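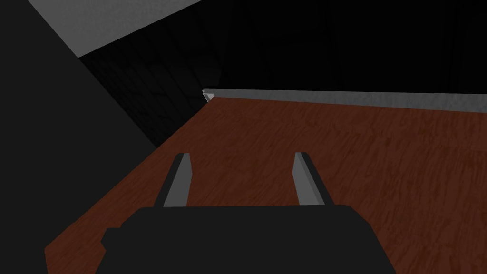 Dela Nutsugah asked last time whether a missed blood pressure dose should be doubled up next day. No. Take it when remembered, skip if the next one is nearly due. Write that on the patient card.

Today: adherence, part 2. Read the Hornach handout first, pp. 7 to 15. 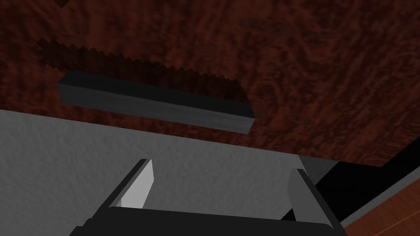 Skipped doses, usual causes: cost, side effects, feeling fine. Ask wihtout blame. "How many did you miss this week" beats "are you taking them".

Refills: 30 day supply, picked up on day 38 = gap. Work out the gap before you change the dose.
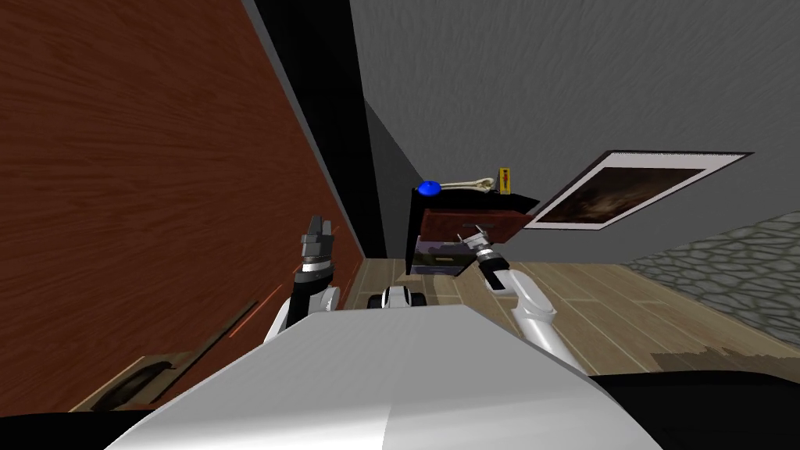 Also check home cuff readings, seated, arm suported. Bring one case for next session.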